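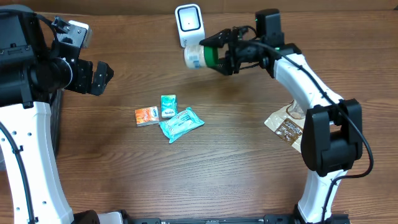 Two trains and a replacement bus to get to Bandumbridge, and I'd forgotten my sandwiches, so I turned up at the Grullberg workshop open day hungry and a bit grumpy. That lasted until somebody handed me a tea and pointed me at the robots.

For anyone who hasn't read my earlier posts: I've been building a single arm on my kitchen worktop since Christmas, very slowly, and I wanted to see how a shared workshop does it with two. Grullberg has 38 members, a proper woodwork room, a laser cutter I'm not going to pretend I wasn't jealous of, and upstairs a long room for anything with motors in it. It opens to visitors once a year and I missed the last one with a cold.

The two-arm build

The project is called Desitov (I asked why, got three different answers) and it's a pair of arms on one base, white links, black joints, with the cables run along the outside of the links. I was so pleased to see that! I spent a whole weekend in March trying to thread mine through the middle and snapped a connector. They said they'd tried the same and given up, and now they just leave a generous loop at each joint and check it before switching on.

They've had 172 hours of running on it so far, written up in pencil in a notebook by the door. The job at the moment is picking up small shop packaging and moving it about the table, and both arms get a go. I stood there far longer than was polite. The people next to me had a little boy who wanted it to pick up his hat. 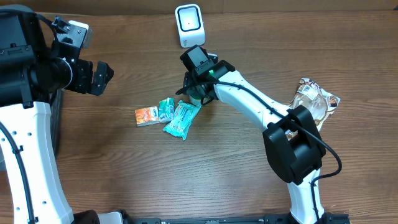
What I asked about

Grippers first, obviously. Mine has two printed fingers and drops anything smooth. Theirs are black, quite angular, and they'd gone through a good few versions before settling. The advice was to stop fiddling with motor strength and look at the finger pads, so that's my next job. I've got an old bicycle inner tube I can cut up.

Then money. The parts for one arm came to 406 pounds, not counting the screws that everyone seems to have in a jar already. The motor boards came through Győri, a little parts shop I'd never heard of, and I've written the name down in case my own supplier lets me down again. Delivery is slow, I was warned, but things come properly packed.

I also asked how long it takes to set up from cold and was told almost 30 minutes, mostly checking the joints all agree on where zero is. Mine takes me an evening, so there's hope.

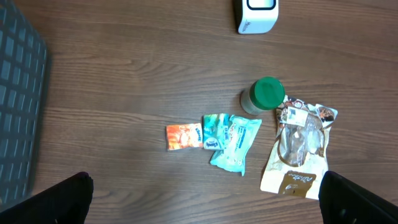 My own arm has only ever been asked to lift wooden blocks, and I came home thinking I've been too kind to it. Blocks are all the same and they don't squash. The Desitov table had Kleenex packs in orange and teal, a wet-wipes packet with creases all over it, a jar with a bright green lid and a big wrinkly snack pouch, and every one of those wants holding differently. I've since raided the bathroom cabinet and the biscuit cupboard, and there's now a shoebox of awkward things next to the kettle. First up is the travel tissues, then a tea bag if I'm feeling brave.

I stayed for the soldering demo, bought a bag of M3 screws from the sale shelf downstairs and just caught the last bus. If you're going next year, the stairs are steep and the upstairs room gets very full after lunch, so do the robots first and the laser cutter later. And take sandwiches.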